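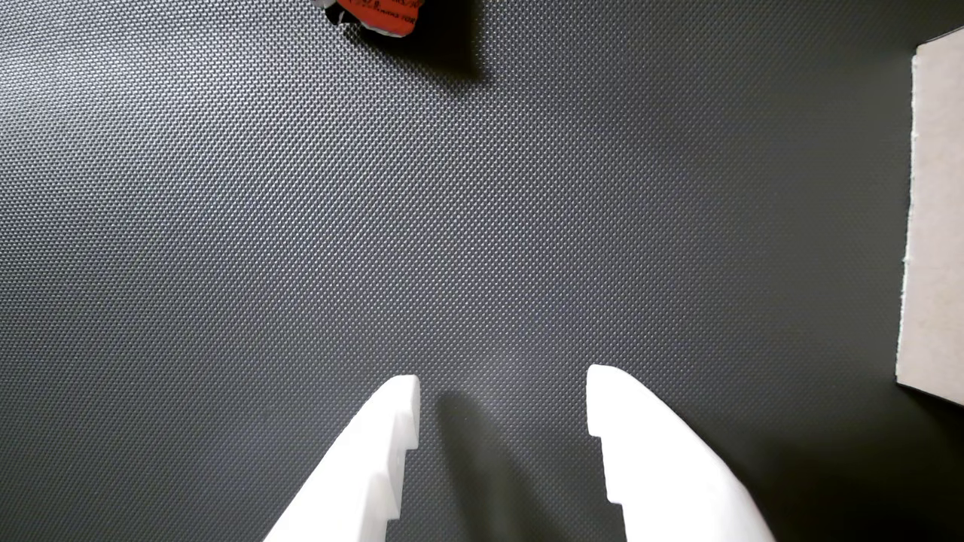 Wrist view, fingers open. The orange-red object is at the top edge, the off-white block at right.

Grarka: picking from shadows
Project gallery
Posted Thursday, October 11, 2018
Chantharasri Manipulation Lab

Grarka is our method for judging how tall an object is from a single wrist camera. It doesn't use a depth sensor. It looks at the shadow an object throws on the work surface, compares it with the shadow of the gripper's own fingers, and picks a height for the fingers to close at. The work was done on the Gedon bench between April and the end of the summer. This page collects the picture, the notes on the view and the main results. The code and the trial logs are on the project download page.

The view
The wrist camera looks past the fingertips toward the surface. Both fingers stay in view at the bottom for the whole approach, so every image the method receives already has a known shape in it. We measured the fingers once and keep those measurements in a settings file.

The fingers
These are the Stultis fingers, in white. The stepped inner edge was drawn for gripping thin and thick items with the same pair, and it turned out to be handy for the vision side too. Each step makes a small shadow of its own, and Grarka uses those to check which way the light is coming from before it looks at anything else.

The surface
Dark gray with a pattern of small raised dots. We picked it for grip. It is a poor surface for shadow work, and we kept it for that reason as well: a method that only runs on a clean white sheet would be of little use to the people we build for. The dots shimmer in the wrist view, mostly through the middle, and early versions of the code read the shimmer as an edge. The current version blurs the picture until the dots are gone and then looks for dark areas with soft borders.

The light
Uneven on purpose. The middle is brighter and the lower right corner is close to black. Grarka fits a smooth brightness map to the bare surface and subtracts it. In the dark corner there is not much left to subtract, and most of our trouble came from there (see Results).

Shadow and object
With the orange-red object, the shadow reaches down and to the right and covers a larger area than the part of the object that can be seen. This is the normal case for us early in an approach. The object may be mostly outside the view while its shadow is well inside it, and a first height estimate can be made before the arm moves any closer.

The block
A large, pale item with straight sides and a rough-looking face. It takes up part of the view and darkens the surface near it, which is what bins, trays and other stock do on a real work table. The method has to decide which dark area belongs to which item. It does so by following each shadow back toward the light until it meets an edge that is not surface.

How an approach runs

The arm stops 3 times on the way down. At each stop the camera takes a picture and the method makes a new estimate of the object's height. The first estimate is coarse and only decides whether the approach should go on. The second sets the closing height. The third is a check, and if it disagrees with the second by more than the depth of a step on the finger, the arm backs off and starts over.

We allow 2 restarts. After that the trial is logged as a miss and the arm goes back to its home position. More restarts did bring in a few extra picks during early testing, but each one took so long that a person could have moved the object by hand in the same time.

The shadow between the fingers is handled separately. It falls on the surface in the gap, and it gets in the way late in the approach when the object's shadow runs into it. Grarka predicts where the finger shadow should be from the known finger shape and the light direction, and removes it from the picture. If the prediction is off, the two shadows merge and the object is judged taller than it is.

Results

We ran 278 approaches on the Gedon bench with the final version. In 15 of them the method gave up or closed at the wrong height. The rest ended with the object held and lifted clear of the surface.

Most of the misses had the same cause. The object lay in the darkest part of the surface and its shadow could not be told apart from the general dark. Moving the lamp fixes this, though we did not move it during the trials.

A smaller group of misses came from crumpled packaging. A loose corner can throw a long shadow while the rest of the item lies nearly flat, and the method then closes too high. We tried using the widest part of the shadow instead of the longest part. That helped with packaging and hurt with narrow upright items, so the released version still uses the longest part. There is a switch in the settings file for anyone who mainly handles packets.

Shiny rims and edges caused less trouble than we expected. A bright line along the lower edge of an object separates it from its shadow quite well, and the estimates were steadier with such items than with plain ones.

What it does not do

Grarka says nothing about what an object is. It does not read labels and it does not use color, apart from telling surface from not-surface. It also assumes one main light. With two lamps of similar strength every item has two shadows, and the current code picks the darker one and ignores the other. We have a version that uses both, but it is slow and has not been tested enough to release.

The method needs a flat surface. On a sloped tray the heights come out wrong by an amount that depends on the slope, and there is no correction for this yet.

Notes on the download

The trial logs hold the picture from each stop, the height estimate, the closing height and the outcome. Pictures are stored as they came from the camera, before the blur. The brightness map is saved next to them so the subtraction can be repeated.

The drawings for the Stultis fingers are in a separate folder. If you change the step depth, change it in the settings file too – the third check depends on it. The fingers can be made in another color, but white gave us the cleanest outline against the gray, and we have not run the trials with anything else.

Use of pictures
Pictures on this page may be reused in talks and teaching with credit to the Grarka project.

Related pages
Gedon bench: layout and parts list
Stultis fingers: drawings
Grarka: code and trial logs
Back to all galleries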